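The Short Way to Plukness

Khanyisile Zwane had 36 letters left to deliver when the van stopped. It stopped on the hill below Plukness, and she let it roll back on to the verge and put the handbrake on. It was ten past two.

She rang the depot. The man at the depot said the tow truck was out at Pistora and would be nearly 3 hours. She could wait with the van or she could leave it, he said, but the post had to be locked up either way.

She looked through the tray. Most of it was bills and a seed catalogue that everyone in the village seemed to get. One was a thick cream envelope for number 14, addressed by hand, with foreign stamps and the word URGENT underlined twice. It had been posted in May. It was now July.

She put the cream envelope in her bag, locked the rest in the back and went up on foot. The road went round by the reservoir, but there was a short way behind the chapel that she had used as a girl, when her aunt lived up there and kept ducks.

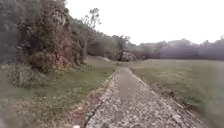
Yaowalak Thepsuriya told her she could have saved herself the walk. The letter would be from her brother, and her brother underlined everything. He had once sent her a birthday card marked URGENT, and it had come in November. Her birthday was in March.

'I can leave it with you, though,' said Khanyisile.

'You'd better come in. You've gone a funny colour.'

The kitchen was small and smelled of frying garlic. Khanyisile sat where she was told to sit and drank two glasses of water. Mrs Thepsuriya slit the envelope with a bread knife and read standing up, with her glasses pushed on to her forehead and the pages held close to her nose.

There were four pages. She read the first three quickly and the last one slowly, then went back to the start.

'He's selling the house,' she said. 'Our mother's. He wants to know if I mind.'

'Do you?'

'He wanted to know by the end of June.'

She turned off the gas under the pan. A clock was going somewhere in the next room. Khanyisile thought about the van, and whether she had shut the passenger window.

'You could ring him,' she said.

'It's night there.' Mrs Thepsuriya folded the pages along their creases – once, then again – and put them behind the bread bin. 'He'll be up. He never sleeps.'

She took the telephone off the wall and began to dial. It was a long number and she knew it by heart. Khanyisile stood to go, but the older woman waved her back down and pointed at the pan, then at the plates.

So she got up and found two forks.

Phuthong Short Fiction. Stories remain the copyright of their authors. Contact the editors | Back to top
Last updated: July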